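Small household habits for the flat, grey weeks

When your mood drops, the house usually goes with it. The dishes sit, the mail piles up by the door, and then walking past the pile makes you feel worse, and round it goes. I've lived with low patches on and off since uni, and over the years I've collected a bunch of household tricks that suit a brain running on half power. They're small and a bit silly and I love them! None of them replaces your GP or your counsellor, so please keep those appointments. These are for the hours in between.

Start with the sink

Pick one spot in the house and let it be the spot that counts. Mine is the kitchen sink. If the sink is empty before bed I call the day done, whatever the rest of the place looks like. Run it full of hot soapy water first, chuck everything in, then go and sit down for the length of a cuppa. Most of it wipes clean after that.

Keep a second, smaller set of dishes for bad weeks as well. One bowl, one plate, one mug, one fork, one spoon, in a colour you like. Put the rest up on the high shelf. You can't build a mountain out of five things.

The 6 minute timer

Ten minutes sounds short until you're flat on the couch, and then it sounds like a marathon. I use six. Set the oven timer (not your phone, you'll end up scrolling) and do whatever is closest to your hands. When it beeps you're allowed to stop, and I mean properly allowed, with no telling off. Some days I reset it and keep going, and some days I go straight back to the couch with a clear coffee table in front of me, and both are fine.

Give everything a landing place
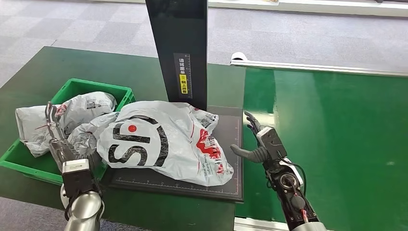
A tray for keys, a hook for the bag, a basket for clothes that are neither clean nor dirty. That last one changed my bedroom completely! The chair is a chair again. If you're short on storage, old ice cream tubs with masking tape labels do the job beautifully, and you won't mind when the dog gets one.

Don't buy the matching organisers yet. I did that at our first place in Dultville and spent a whole weekend arranging containers I was too worn out to use. Live with the ugly tubs for a month, see which ones fill up, and then buy something nicer for those if you still want to.

Mail, bills and parcels

Unopened mail is a big one for a lot of us. I open mine on Tuesday, standing up, beside the recycling bin, with the radio going. Envelopes and flyers go straight in. Anything that needs an answer gets a peg and hangs on a bit of string along the side of the fridge where I can see it. Three pegs is my limit. If I need a fourth, I ring a friend and we do our paperwork together over the phone, mostly in silence, with a fair bit of sighing.

Parcels get opened the day they arrive, even if the thing inside stays in its wrapping. Flatten the packaging while you're at it and it takes up next to no room. Check whether your local depot takes soft plastics before you bin the bags.
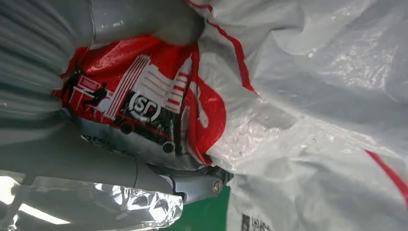 Red-printed courier bag with the SF logo.

Cooking when you can't face cooking

Keep a "no thinking" shelf. On mine: baked beans, tinned tuna, microwave rice, crackers, peanut butter, long-life custard. It's for eating from, so don't save it for best, and top it up on the next shop.

If you have one good afternoon, make a double batch of soup and freeze it flat in zip bags. Write the name on before you fill them. I have a whole drawer of mystery orange from the year I didn't (pumpkin? sweet potato? still edible, whatever it was).

Toast is a meal. Toast with an egg on it is a very good meal.

Water by the bed

Fill a bottle at night and leave it within reach with your tablets, if you take any, and a muesli bar. Mornings are my worst stretch and having those sorted means I've had a drink and a bite before I've decided anything about the day.

Laundry in one colour

I stopped sorting. Cold wash, everything in, half load. Half loads dry faster, they're lighter to carry, and there's less to fold, or to not fold. Hang shirts on coat hangers straight out of the machine and move the hangers to the wardrobe once they're dry. Undies and socks go in a drawer exactly as they come off the airer.

Open something

First job of the day, before the kettle: curtains back, and a window open if the weather's half decent. Stand there for a bit. Watch whatever is going on outside, even if it's only the neighbour's bins. On the really grim December days, when it's too hot to move by nine, I do it at sunrise instead and then go back to bed.
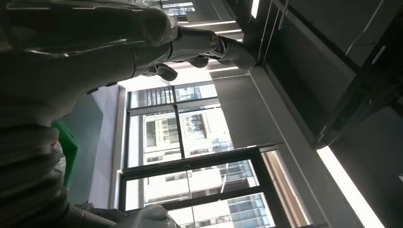

Leave a note for next time

On a good day, write down what helped and stick it inside the pantry door. Mine says: shower, egg, sink, ring someone. The handwriting's terrible and there's tomato sauce on it, and I read it more than anything else in the house.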